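Home | News | Staff Pages | Archive | Contact

Notes from the hall

Hi all, it's my turn to fill this spot again, so you get my ramblings instead of Jinfeng Liao's (she's back for the next one, I promise).

A lot of you at Ristside have asked me what the people over here do all day now. Fair question! In June I was still folding and sorting by hand like everybody else. These days I spend my shift with a gripper in my hand, showing the job to the Wirik software one grab at a time. Pick it up, put it down, do it over. You squeeze, the two rubber fingers close, and the whole thing gets recorded so a robot can learn from it later. Our goal was 100 good recordings per person per week and I got to 281 on my best one, which I will be bringing up at every lunch until I retire.

Is it easier than the old job? On my back, yes, very much so. On my wrist, no - the gripper gets heavy by the afternoon and I've started switching hands, which makes my recordings look like a toddler made them. We've asked for a lighter handle and Rometti is supposed to be sending one to try.

The part I didn't expect to like is how much talking goes on. When a grab goes badly we stand there and argue over how a person really picks up a shirt. By the collar? By the middle? I did it for years and never once thought about it! 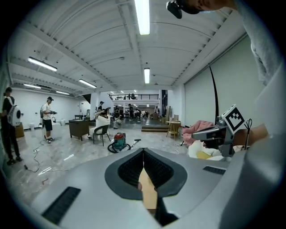 I do know some of you are worried about what happens to the folding jobs once the robots get good, and I am too, a little. I asked at the last meeting and was told the Rattanakul line keeps its people through the changeover, with around 40 hours of paid training for anyone who wants to move over to our side. I wish we had that in writing and I've said so. If you want your name on the training list, come find me or call extension 710.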